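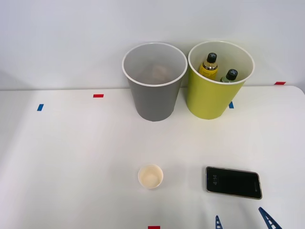 Two round bins on the white table.

My cousin Haris Shaikh asked me to write something for people who must choose a sober house, because I lived in one for 39 weeks. It was in Tarkosley, a small town on the bus line from Pitatthorpe. I will try to be exact.

The house had a rule book, and I was afraid of it. Curfew was at ten in the evening, and a phone call had to be made if the bus was late. In the first month I thought these rules were for children. In July I missed the last bus and called from the stop, and the person who answered only said, "Thank you, we will leave the porch light on." I think about that sentence often.

Before you sign, ask who holds your medicines and what happens to your deposit if you leave early. I did not ask the second question and I lost 962 dollars. It was written in the contract, so I can't complain too much. Ask also if you may visit for one dinner. The talk at the table taught me more than the brochure.

Next time I will write about finding work after the house, which for me took longer than the house itself.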